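26 December 2018

Jollcombe workshop, dye bench. Quiet day, heating on low, leftover mince pies for lunch.

Right, walnut hulls again. I said in October I'd write this batch up properly and then didn't, so some of what follows is from the scraps of paper pinned over the sink and some is from this morning.

The hulls had been sitting in the covered bucket since they came down off the tree (the big one by the Jollcombe gate, not the spindly one). They'd gone completely black and they smelled like a pond, but in a good way, if you know the smell I mean. I strained off 2000 ml through the old net curtain, then again through muslin, and still got bits. Next time I'd let it settle overnight and pour from the top.

Wool

All skeins from the Grastia cone, the undyed one with the slightly greasy handle. I wound off 100 g skeins, tied each one loosely in 4 places with white cotton, and washed them twice. The second wash was worth doing, as the water came off yellow again! I'm fairly sure the patchy lot we had in the autumn was just spinning oil that hadn't shifted, and I take back everything I said about the pot.

No mordant on the first two. Walnut doesn't need it, and I wanted a plain brown to compare against. The other two had alum, from the Plerevex tub with the cracked lid (please can we decant that before it turns into one solid lump).

Dye bath

Wool in cold, brought up slowly over an hour, held just under a simmer for another hour, then left to cool in the pot with the lid on. I turned the skeins with the long spoon whenever I walked past, so not very scientific. The bath looked like strong coffee going in and hardly any paler coming out – there's plenty left for a second round, and I've kept it.

Results so far, judged by the back door because the strip light makes everything look green:

Plain skeins are a proper deep brown, a bit reddish. Lovely. Very even, apart from one pale band where I'd pulled a tie too tight.

Alum skeins are warmer and more toffee coloured. I'd expected a bigger difference, to be fair.

Half of one plain skein I dipped in the iron pot for a few minutes and it went nearly black. It feels harsher too, so I wouldn't use iron on anything going round a neck. 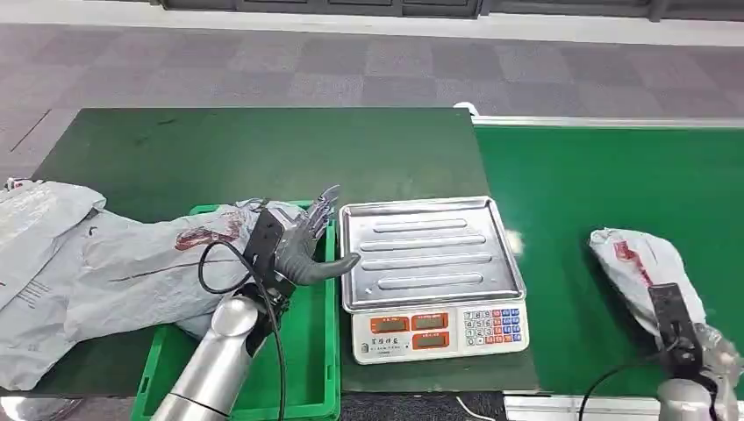 Still to do

Second round in the leftover bath, same weights, no alum. Should give the mid brown for the Dissanayake cushion pattern, which wants three shades and at present has two and a bit.

Light test: wrap some of each round card, cover one half with foil, leave on the south windowsill till spring and don't move it (I will know).

Rub test on white cloth for the iron one. I've a feeling it'll come off on everything.

Buy more muslin. And gloves! My thumbs are going to be brown well into the new year.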